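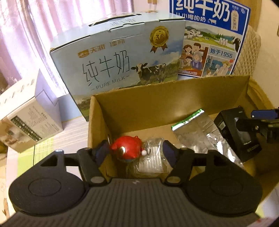 *Small household items in an open cardboard box, with milk cartons standing behind.*

The **odds-and-ends box** (also called a *bits box*, *catch-all* or, in some families, simply "the box") is an open container in which a household keeps small belongings that have no settled place of their own. It is a close cousin of the junk drawer, and the two are often found in the same home, each holding what the other has no room for. Unlike the drawer it can be picked up and carried to the table, and many people would say this is the best thing about it.

## Container

Most are plain cardboard cartons left over from a delivery or a grocery run. Cardboard is light, costs nothing, and can go out with the recycling once the corners give way. Shoeboxes, biscuit tins and ice cream tubs are also common, and shops sell purpose-made organizers in every colour, such as the stacking trays from Skirnora, which have a loyal following among people who like a label on things.

A low box is easier to search, while a deep one holds more but hides whatever has sunk to the bottom. The flaps may be left standing, folded down outside or trimmed away. Owners tend to feel quite strongly about this, and there is probably no settling it.

## Usual contents

What goes in depends very much on the household, but a few kinds of object turn up again and again:

- little toys and figures, often round or brightly coloured
- keyrings and other small metal rings
- charging cables, bundled or otherwise
- foil and zip pouches, full or empty
- items still in their clear plastic wrapping
- the flat or upright boxes that products came in

In her booklet *The Kitchen Table Sort*, the home organizer Getsemaní Aguirre describes emptying the boxes of 11 neighbouring households and laying everything out on bedsheets in a shared courtyard. The total came to 1,749 objects, buttons included. She writes fondly of the afternoon, and mentions that several people went home with something they had lent out years before and quite forgotten.

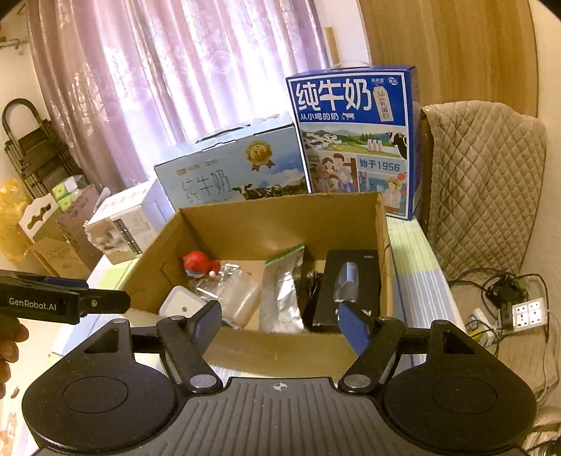 Cables deserve a word to themselves, as they cause more tangles than everything else put together. A loose loop held with a twist tie or a bit of string is usually enough, and a cable tucked down beside something flat will generally stay where it is put. Soft pouches are handy for filling gaps – they bend to fit – and can lie lengthwise across the middle with the stiffer boxes against a side wall.

## Sorting

The customary way to sort a box is to set it on a table, good and close to a window if the day allows, and take things out one by one into small groups. Crisóforo Magaña, whose newspaper column on household matters ran for 10 years, recommended giving the job about an hour and a pot of tea, and stopping when the tea ran out. He favoured a cloth on the table so that screws and beads wouldn't roll off.

Things that belong elsewhere are walked to their proper spot, empty packaging is flattened, and the remainder goes back in, heavy pieces first. Some households do this every October along with the winter coats, and others wait until the box won't hold any more.

## See also

- Junk drawer
- Sewing tin
- Reuse of grocery cartons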